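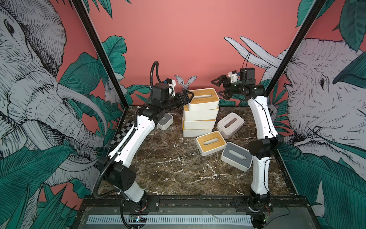 I've just come back from the Tullach ad awards, and I'm still humming the winner! It's a 45-second radio spot for Flerkach oatcakes – no voiceover, only crunching set to a waltz. The jury picked it from 16 finalists, and the agency, Erau, went home with two more prizes for posters.
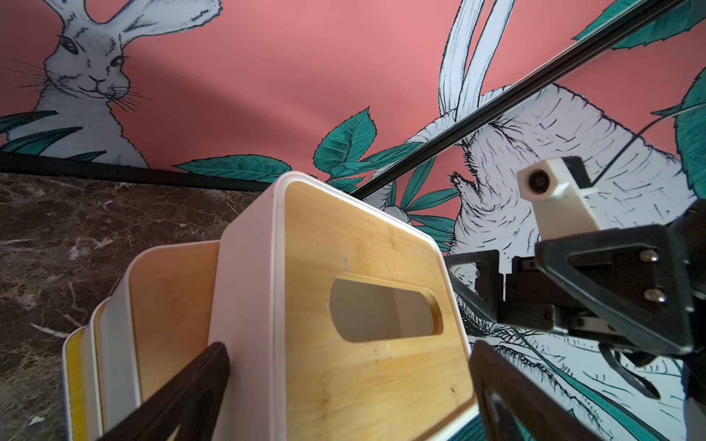

Issue 16 | Page 3

My own favourite, Shiferaw's bus shelter campaign for a night ferry, got nothing (I did grumble a bit over the soup). Entries for next year open in February.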